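Updated 4/24/18 for the Jekonora hand kit, firmware 2

## Part B: Putting the grippers to work

If you've come straight from Part A, both grippers should be charged, paired with the Belar app and sitting on their stands. If one of them is still blinking amber, go back and finish pairing first. I've tried to be clever and pair during a session, and all I got was a folder full of recordings from one hand.

I wrote this part after using the kit most days since November, first at the Fluditz workshop and then in the Bustos space, so it's a mix of what Fluditz wants you to do and what I do. Where the two differ I'll say so.

### B1. Setting up the table

1. Pick a table you can reach across without standing up. Round or square is fine.
2. Wipe it down and put out only the items your task calls for, plus whatever clutter you want in the recording on purpose.
3. Sit so your belly is close to the edge and your elbows hang free. If you have to lift your shoulders to clear the tabletop, raise the chair.
4. Route each cable down from the grip and off to the side you don't lean toward. Leave a good loop of slack in your lap.
5. Pick up both grippers, point the fingers away from you and hold them over the table with the jaws a little open. We call this the start pose, and every recording begins with it.

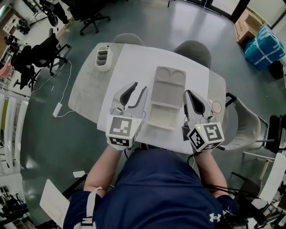
Does the start pose have to be the same every time?

Close is good enough. Belar takes its zero from wherever the grippers are when you press record, so an inch here or there won't hurt, but both markers need to be visible to the head camera for the first second or so.

**Note:** Long sleeves can slide down over the marker cubes when you reach. Roll them up or wear short ones.

**Caution:** Don't run a gripper cable under a chair wheel. I've done it, the chair won, and replacement cables came with a two-week wait.

### B2. Checking the markers

Each gripper carries a cube with a square pattern on its faces. Belar reads those patterns to work out where your hands are, so this is the step I'd beg you not to skip! It's quick, too.

1. Open Belar and tap **Hands > Marker check**.
2. Hold the start pose until both outlines turn solid.
3. Turn your left wrist slowly, palm up and then palm down. The outline should follow without jumping.
4. Do the same with the right.
5. Bring the two grippers toward each other until the fingertips nearly touch, then move them apart to shoulder width. Watch the distance readout while you do it. At full spread the kit is rated to 700 mm between grippers, and past that the number goes gray and you're on your own.
6. Tap **Save check**.

If an outline flickers, look at the cube before you start blaming the software. A thumbprint on a black square is enough to cause trouble (ask me how many evenings I lost to that). Use the dry cloth from the lid pocket - no alcohol, it dulls the print.

Next, flip Belar over to **Hand view** and see what each gripper's own camera sees. You want the finger area clear, with enough of the room behind it for tracking. When your hands are near each other, the other gripper will usually wander into view, and that's good, leave it there.

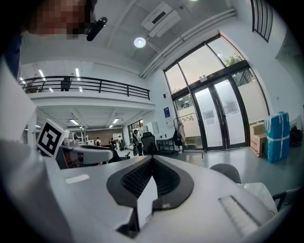
*Fig. B-2. The marker cube on one gripper, as seen from the other.*

**Note:** The grip cameras see a lot more of the room than you'd expect. People, doors, upstairs railings, all of it. Turn on **Blur faces** under **Privacy** before your first recording, and let the folks nearby know you're recording.

### B3. Lighting

I'm fussier about this than the official sheet is. Big windows are lovely to work near, but bright daylight in one corner and ceiling lamps everywhere else will make the exposure hunt up and down as you swing your arms. What works for me:

1. Switch on the room lights, even at noon.
2. Sit the way you plan to work and sweep both grippers across the whole table.
3. If the picture in **Hand view** pumps brighter and darker, tap **Lock exposure** with the grippers over the middle of the table.
4. Sweep again. If it still pumps, turn your chair a quarter turn and go back to the start of this list.
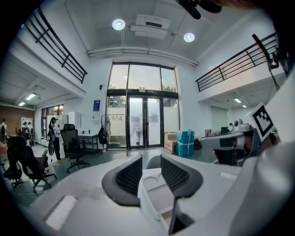

Once the exposure holds steady, leave it locked for the whole session. Belar unlocks it by itself when the app closes, so if you step out for lunch and quit the app you'll have to do it over. I keep a sticky note on my monitor for this and I still forget.

### B4. First practice run

1. Put one small, light item in front of you. Keep glass out of it for now.
2. Take the start pose and press the side button once. One beep means it's recording.
3. Squeeze gently, pick the item up, move it a hand's width and set it down. Go slower than feels natural.
4. Return to the start pose and press the button again for two beeps.
5. Play it back in Belar and check that the jaws on screen open and close along with yours.

Keep your first session to about 20 minutes. Each gripper weighs 390 grams, and that sounds like nothing until you've been holding a pair of them out in front of you.

**Caution:** Keep hair and headset cords away from the jaws. They won't break skin, but they pinch!

**Caution:** If a grip gets warm near the button, stop, unplug it and set it back on the stand with nothing covering it.

When you've got three clean practice runs in a row, go on to Part C for two-handed tasks. If the playback jaws lag behind yours, redo the marker check in B2, and if they still lag, reset the grip using the pinhole next to the cable socket.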